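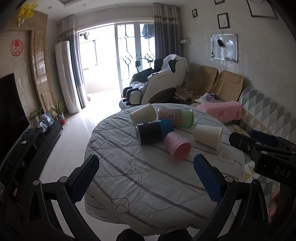 Tuesday, December 24, 2019

Water damage claims, Garent batch. Short day, half the office gone by lunch.

Finished re-coding the November files from Grendport. 100 in the sample, 14 with no cause of loss filled in at all. Went back to the adjuster notes for those. Mostly burst pipe, 2 are plainly roof leaks and shoud be under storm. Moved them.

Excess field still a mess. Lukside export puts it in pence, ours in pounds, so the payout check flagged almost everything. Divided and reran, down to 4. Left those for De Bruijn to look at, their policies, their wording.

Query: do we count trace and access as part of the repair or on its own line? Old sheet does both. Have kept it separate for now, marked in yellow. Dont merge until somebody answers.

Tenants' contents claims not started. Folder is on the shared drive under the old name.

To do after the break: duplicate claim numbers, check dates of notice against dates of loss, chase the missing plumber invoices.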